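# Demonstration Is Skilled Work and Should Be Funded as Such

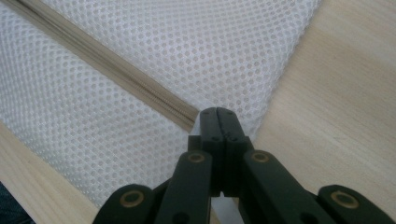

*Hand-held gripper at the zipper of a mesh laundry bag, tabletop setting.*

Institutions that teach robots by demonstration have settled on a way of speaking about the practice that does it a disservice. Budgets refer to "collection hours." Staffing plans refer to "operators," usually on short contracts and usually at the lowest grade available. The assumption behind both terms is that showing a machine how to do a household task requires a pair of hands and very little else. It is the position of this essay that the assumption is wrong, and that programs which hold to it are paying for the mistake later, in training runs that cannot be explained and policies that fail on ordinary objects.

Consider a zipper on a mesh bag. Most adults close one without looking. Asked to do so through two rigid fingers, the same adults discover how much of the task they had been doing with the parts of the hand they no longer have. The netting gives way when pushed. The tapes on either side of the coils need to be kept in line, and the hand that would normally hold the far end is often occupied. A demonstrator must decide where to grip, how far to travel before stopping, and what to do when the fabric bunches. Each of those decisions is recorded, and each will be copied.

The Hisura program, which the present author helped to review in April, offers a useful case. Its laundry set contained 1021 demonstrations, gathered by 6 demonstrators with hand-held grippers. The review found nothing wrong with the equipment. It did find that three of the demonstrators had developed a habit of pressing the bag flat against the table before every approach to the zipper, while the other three approached directly. Neither habit was written down anywhere. The policy trained on the combined set hesitated above the bag and, in many trials, did a little of each.

Engineers at Hisura first treated this as a modeling problem, and some of it may have been. The larger share was a problem of agreement among people who had never been asked to agree. They worked at separate tables, on separate shifts, and were measured on the number of episodes completed. When they were finally brought into one room, they settled on a common approach within an afternoon. Several of them had noticed the difference weeks earlier and had seen no place to report it.

Remote control is sometimes proposed as the remedy, on the grounds that an operator at a console can be more closely supervised. The Bulo site has taken this path, and its records are orderly. Supervision is easier there, but the operators work at a distance from the cloth. They see a seam catch and must guess how hard it is pulling. Their demonstrations of rigid objects are excellent. With netting and thin fabric they slow down, repeat themselves, and abandon attempts that a person holding the tool would have rescued. Both methods have their place - and both depend on the judgment of whoever is doing the showing.

Three changes would be reasonable for any institution now planning such work.

First, demonstrators should take part in writing the task instructions. A document drafted entirely by the modeling group will say "close the zipper" and stop there. The people at the table know where the difficulty begins.

Second, payment and evaluation should be separated from episode counts. A demonstrator who stops to ask whether a poor grasp should be kept or discarded is doing the job well, and a quota teaches that person to stop asking. The Hegarty workshop moved to hourly terms with a standing review period at the end of each shift, and its managers report fewer episodes and much less rework.

Third, the record should say who demonstrated what, under a code if privacy requires it, and should include notes in that person's own words. Telley, the annotation tool used at both Hisura and Hegarty, already has a field for this purpose. In the Hisura set it was blank from beginning to end.

It will be objected that these measures cost money, and that scale will wash out individual habits in time. The cost is real. As for scale, a large collection gathered under poor instructions contains a large number of poorly instructed demonstrations, and storage is not the only expense they bring - someone must eventually sort them. At Hisura the sorting took longer than the original collection, and it was carried out by the same demonstrators, who were by then the only people able to tell the two approaches apart.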